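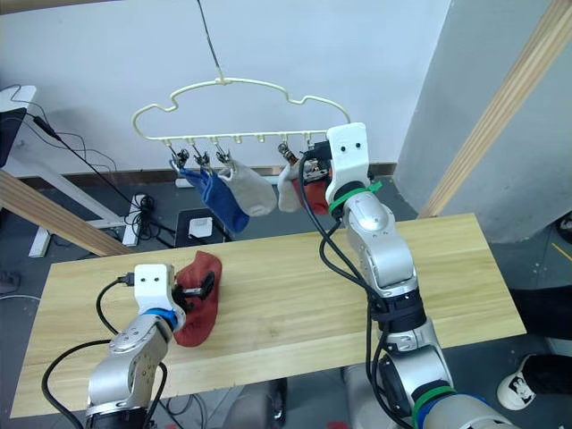

# Sock Hanging at the Table

A small collection about one household chore: getting socks off a table and up onto a clip hanger. I love this job more than is reasonable, and so does Ott Lukoševičius, who put up with all my opinions on cuffs and clips while we planned it. Everything takes place at a pine table with a plastic drying hanger over it.

## What's in it

- 156 episodes, each one covering a full round of hanging
- 14 pairs of socks, sorted into color groups
- 6 table layouts (flat, crossed, bunched, stacked, cuff-to-cuff, and "laundry day," a proper heap)
- 494 short text notes, most of them on how the cloth was lying at the start

The laundry day layout is my favorite by a mile! Two red socks in a heap of other reds can look like one very strange sock, and pulling them apart is a nice little puzzle before any hanging begins.

## The hanger

It's cream plastic with a wavy top like a cloud and a straight bar along the bottom, and the clips go on the bar. We tried a round folding one from Dremanik first. It spun every time a clip was touched, so it went home with Meinrad Hauser, whose balcony suits it much better.

A hanger on a single wire still sways a bit. We left that in on purpose. Anyone who has hung laundry from a hook knows the feeling!

## How we hang a sock

1. Spread it flat, toe and heel away from you.
2. Hold the cloth down near the cuff and smooth out the rest.
3. Open a clip and take a small bite of the cuff. A big bite leaves a crease.
4. Let go slowly and wait for the bar to settle.
5. Pairs go side by side where there's room.

Toe-up hangers are welcome to disagree with step 3 (Meinrad does, at length), but every episode here is cuff-up.

## Folders

- `otton/` single socks
- `tondex/` pairs
- `ramanauskas/` mixed heaps, including all of laundry day

The notes sit next to each episode as plain text files with matching names.

## Known gaps

- No wool and no kids' sizes yet
- "Rust" and "red" get mixed up in the older notes
- Ankle socks are scarce, and they're the fiddly ones, so I'd really like more

Last updated 16 Mar 2020. Tights are planned for May. If you spot a wrong color in a note, open an issue with the episode name and I'll fix it gladly.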